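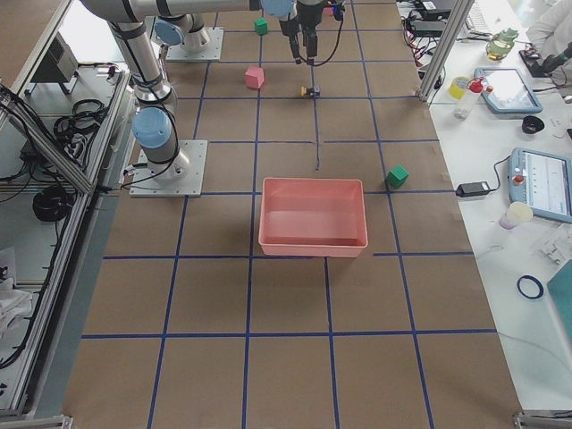
Bench balance drift, second round

Monday, April 25, 2022

Search this notebook Go

Picking up from the last entry. The Halex balance still reads heavy after it has been on all morning, and the readings from the first hour do not agree with the readings from the rest of the day. The resin batches weighed on it in April all have a question mark next to them in the log until this is sorted out.

Known so far. Leveling bubble centered at the start and end of each session. Internal calibration passes every time, which says very little, as the internal weight sits in the same warm housing as the load cell. External check weight is the 1,000 g stainless one in the Wainwright box, handled with the fork, left next to the balance overnight before use. Certificate is in date. Pan removed, wiped, put back. No change from any of that.

Method for this round: switch on from cold, tare, load the check weight, wait for the stable mark, write down the reading, unload, write down the return to zero. Then repeat at 20 minute intervals until lunch. I kept the zero readings in their own column this time. Last round they got mixed in with the span readings and I could not tell an offset from a gain error.

Result: the zero moves first. It climbs steadily from switch-on, slows down, and is close to flat by late morning. Once each reading is corrected for its own zero, most of the span error goes away. What remains is small and always the same sign, and I am willing to put it down to the load cell temperature coefficient until shown otherwise. The large part of the error is therefore a warm-up offset, and we have been taring once at the start of the day and trusting it.
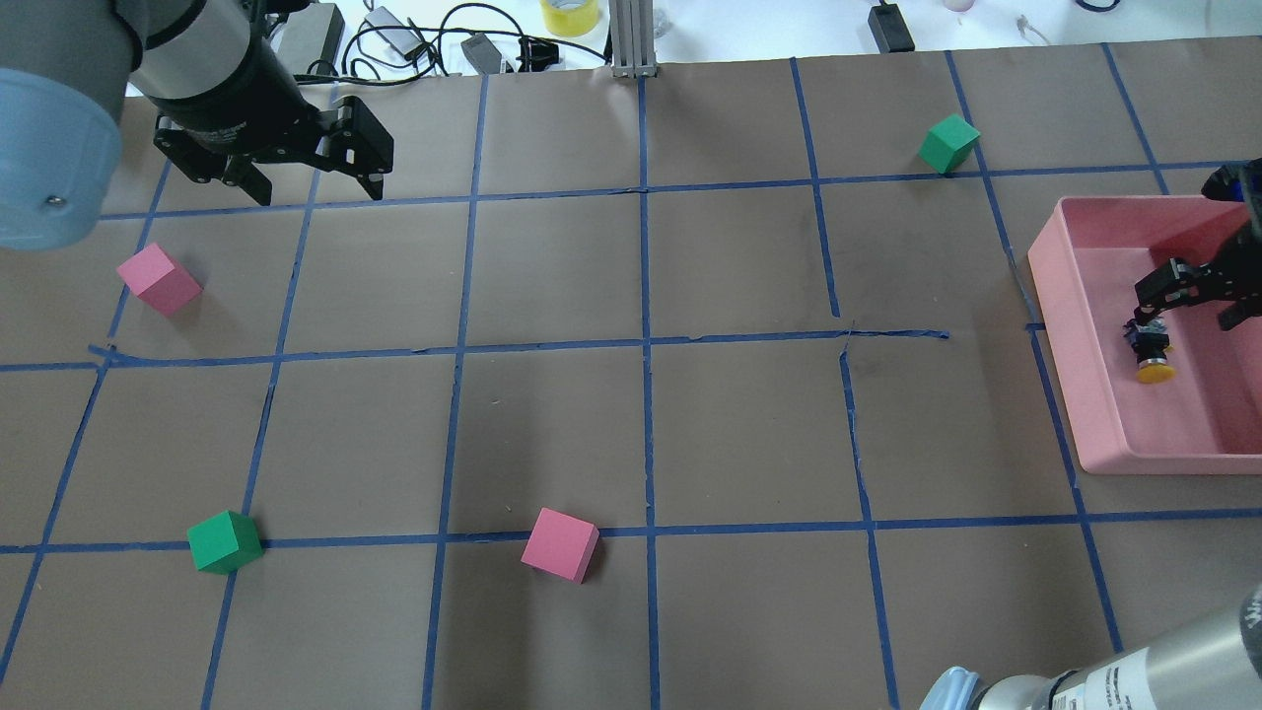 The second part of the error is air. With the Cendimano shield closed the last digit holds. With the top door open by a finger's width it wanders both ways and the stable mark comes on anyway, so the stable mark should not be used as evidence of anything at this resolution. The filter setting was on "fast". I do not know who set it or when. Moved it to "standard" and the wander got smaller, with a slower settle. Left it there.

I also tried the balance on the stone slab and directly on the bench. On the bench, leaning on the front edge shifts the zero by several digits and it does not always come back. On the slab, leaning has no effect I can see. The slab stays. Please do not move it to get at the outlet behind it. There is an extension cord in the drawer.

Off-center loading: check weight placed at the center, then front, back, left and right. Front and left agree with center. Back reads low, right reads slightly low. Rotating the pan a quarter turn does not move the error, so the pan is fine and the fault is in the corner adjustment. Purby list corner adjustment as a service item and want the unit shipped in the original carton. We do not have the original carton. Wrote to them asking whether another box is acceptable. For now, load in the center.

Repeatability with the balance warm, shield closed, filter on standard, zero taken before each load: 6 loadings, all within one digit of each other apart from the fourth, which was two digits high. I closed the door hard on the fourth. Kept the value in the table and marked it.

One loose end. The humidity was low all day and I picked up some static on the plastic weighing boats. A boat straight from the sleeve took a long time to settle and read differently depending on which way it faced. The same boat after sitting on the grounded mat behaved normally. An aluminum dish showed none of it. I did not put a number on this and it needs its own test on a dry day.
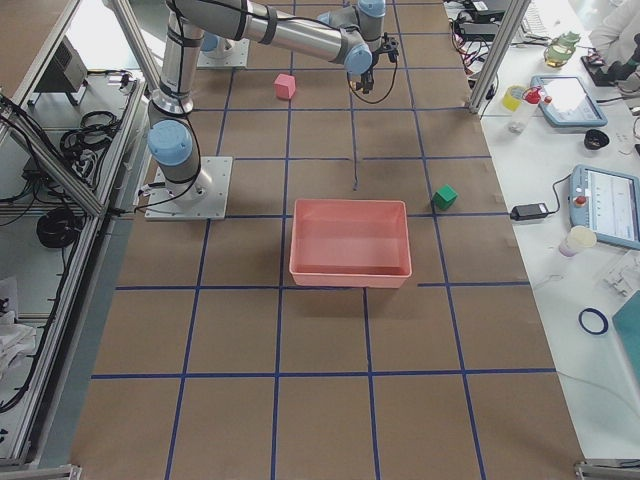

PROCEDURE CHANGES

Leave the balance on all week. Switch off only for cleaning.

Zero before every weighing, shield closed, both hands off the bench. Write down the zero as displayed before pressing tare.

Check weight first thing and again after lunch. If the two differ by more than three digits, stop and note it in the log.

Aluminum dishes for anything under 20 g. Boats are fine for bulk filler.

April batches: Leanne Whitlock has the raw sheets and will mark which ones were weighed in the first hour after switch-on. Those get the offset applied as a range, with no single corrected value. The rest stand as recorded. For a batch of almost 1,000 g the offset is well inside the tolerance on the hardener ratio, so the only ones at risk are the small test pours.

Still open: reply from Purby, corner error, static test, and whether the old balance in the cupboard is worth keeping as a cross-check. It has not been leveled since the move.

3 comments Shared 2 times

L. Whitlock
Sheets marked. Two of the small pours have no time written on them at all. I am treating them as first hour.

dgr
Did you log room temperature next to the zeros? The shape you describe could be the heating coming on in the morning and nothing to do with the electronics.

L. Whitlock
It is on the back of the sheet, up a little over one degree by lunch. Leaving it on overnight should separate the two.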